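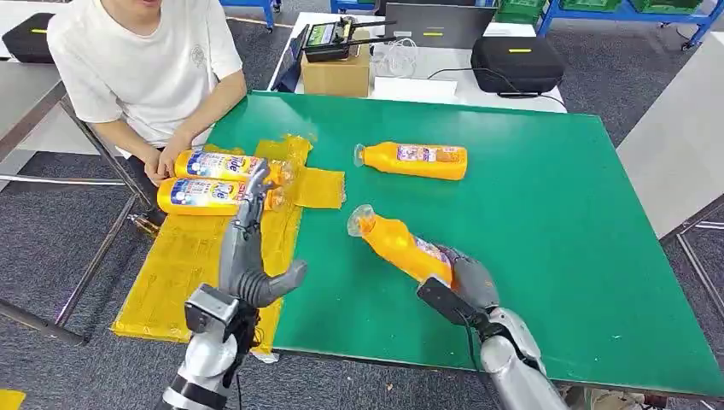
**Figure 3.** Orange bottles lying on the green table, two of them on the yellow sheet.

### 4.2 Laying out and wrapping

Bottles go on their sides from the start. Standing them up and wrapping round was tried in July and dropped after one morning, too many fell over once the sheet was pulled. Two bottles to a sheet, labels up where possible. Fig. 3 shows the pair with caps to the right, which is the usual way round for us, though Bilyk packs caps left and we did not ask her to change.

The sheet is thin, see-through yellow, cut from the Prallon roll. It never lies flat. We recorded "flat", "creased" and "crumpled" as three states in the first week and then merged the last two as the coders could not agree (Catterall and Ankrah, separately, same problem). A loose flap on the open side was left in all trials. Packers use it to start the fold. Trimming it off made the bundle neater but slower to close, and the end came undone more often on the trolley.

Spare bottles wait on the bare table top, past the flap. No fixed spot for them. We thought about marking one with tape but the rolling is part of what we wanted to look at: a bottle on its side on a smooth surface drifts when the sheet next to it is tugged, and the packer then has to reach for it. Reaches were coded as short (elbow stays put) or long. Long reaches cluster at the end of a bundle, not the beginning, and we had guessed the opposite.

### 4.3 Labels

Label wear was not in the original plan. It was added after Brenda Hollis at the Flenotwood store sent back a crate with a note saying the print was coming away on the wrapped ones worse than on the loose ones. So every bundle after that was opened again and looked at, front and back.

Four grades. 0, no mark. 1, scuffed, print still readable. 2, edge lifted. 3, torn, with pieces missing or the layer under it showing. Grade 3 items went in a seperate tray and were not re-wrapped.

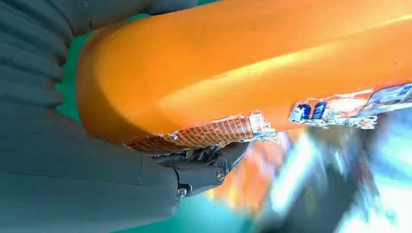 The trouble with grade 3 is that it covers a lot. A corner gone and half a label gone both score the same, and the second is what the store minds about becuase the number can't be read at the till. For a later round we would split it by whether the number survives. Ankrah has already re-scored 21 of the worst ones that way, too few to say much, but the two coders did agree on all of them, more than can be said for grades 1 and 2.

In total 2,000 bundles were wrapped, so nearly 4,000 bottles handled once the short bundles are taken off. Of the bundles, 985 used the old sheet and the rest the Steinbach one, slightly thicker, same colour. Thicker sheet: fewer lifted edges, more complaints from packers. It springs back open. Wrapping time went up and did not come down again with practice, at least not within our period.

Position on the bottle matters as well. Damage starts at the edge of the label nearest the neighbouring bottle, where the two rub, and much less at the cap end. Turning one bottle of the pair so that the labels do not touch seemed to help in the few bundles where it was done. Not a proper condition, so no figures given.

### 4.4 Things we would do differently

Weigh the sheets. We cut by eye to the table edge and lengths varied, which muddies the flap result.

Note which packer did which bundle. Sheets from before the Stokorix forms came in have no initials on them, and Poppy Catterall's attempt to work it out from handwriting was only partly successful. Those bundles are left out of Table 5 but kept in Table 4.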